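Filed under: Secondhand Books > Questions I Get a Lot

I started selling used picture books out of my spare room as Skiltora, and the same questions keep landing in my inbox, so I've put my answers in one place. Last updated 2023-09-12.

How many books do you have right now?

The list stands at 3,442, and 973 of those are for kids under six. It changes all the time (I'm terrible at walking past a yard sale!), so if you don't see a title, write and ask me.

What does "reading copy" mean?

It's a complete book with every page there, but it's been loved. Expect soft corners, maybe a name inside the cover, maybe a bit of crayon. I price those at 3 dollars each and they go fast.

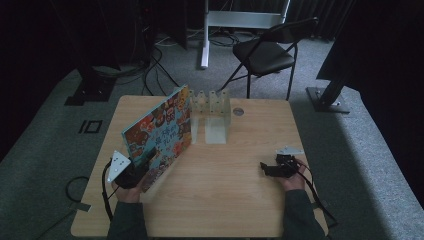
Do you ship outside the country?

I ship to the US and Canada for now. Overseas postage on a big hardcover usually costs more than the book, and I'd feel bad charging it.

Can I trade books in?

Sure, I love trades! Send me a list first, with the condition of each one. I take two of yours for one of mine, and I can't use board books with chewed edges - sorry, teething babies.

When should I order for the holidays?

Get it in by the first week of December. I pack everything myself, and the line at the Zernden post office gets pretty wild after that.

Do you gift wrap?

I do, in plain brown paper with string. Just put a note in with your order and tell me what name to write on the tag.

Contact: Oratile Du Plessis | © Skiltora Books | Back to top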